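Headset and Audio Lead Check, Listening Room, Saton Language Center
January round. Checked by Judit Kerekes, comments welcome in the margin (Levente reads them all!)

1. Headband padding. OK
Run a thumb along the full arc, then look at the stitching in good light. I love how well these have held up, and the seam is the first place I look.

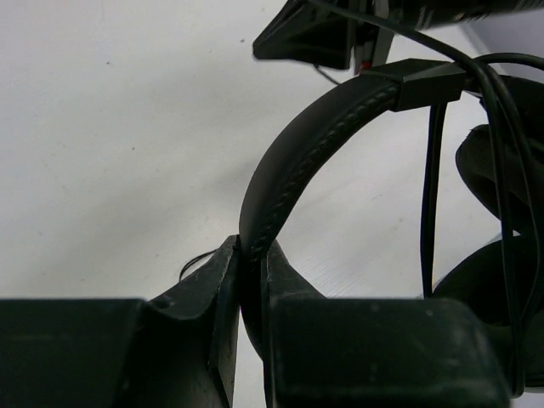 Any cracking or flaking goes on the repair sheet the same day, even if it's tiny. We pulled 5 pairs last year for peeling bands and the replacements from Flalletti are so much comfier.

2. Sliders. OK
Both sides should move with a light pull and stay where you leave them. Wipe the block with a barely damp cloth.

3. Cord. OK, see comment
Feel the whole length for kinks, especially near the cup. Never carry or hang a pair by its cord overnight. Hooks are by the door, please use them!

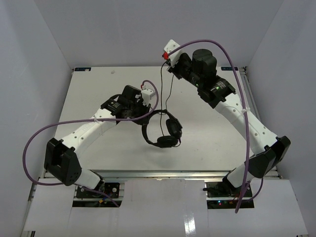

4. Splitters and short leads. Follow up
Small parts wander. The sheet says 52 splitters for the building and I'd be thrilled to see every one of them back in the Resasine drawer by Friday. Check each plug for bent tips and each joint for bare wire. A splitter lying on a white tabletop is easy to spot, so lay everything out on one before sorting. Levente's idea, and a great one.
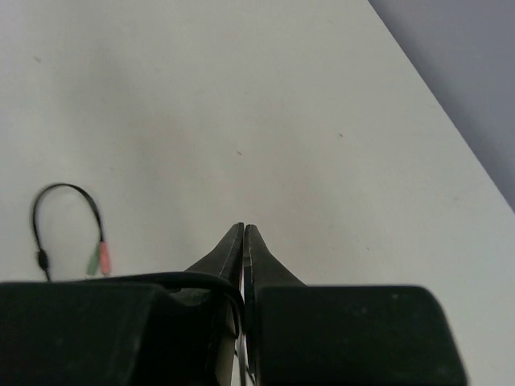 Cleaning the tables is part of this check too, and the white tops make it satisfying work. Do it after the leads are sorted. A small audio splitter cable left out on the surface gets swept off with the crumbs, so pick those up first and then wipe right out to the straight edge.

5. Ear cushions. OK
Round, springy, no splits in the rim. Press and let go.

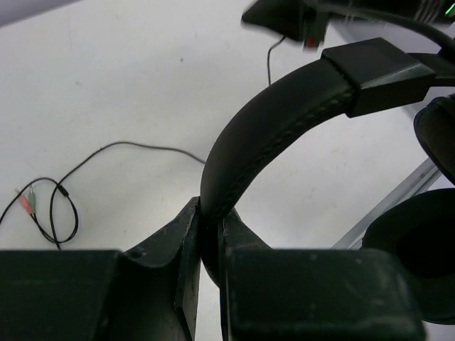

6. Sound test. Left to do
Play the Csizmadia listening track, left side then right. Note any crackle by pair number.

Comment from Levente Kelemen: pair 178 was quiet on the left, new cushion and lead on order. Lovely round otherwise!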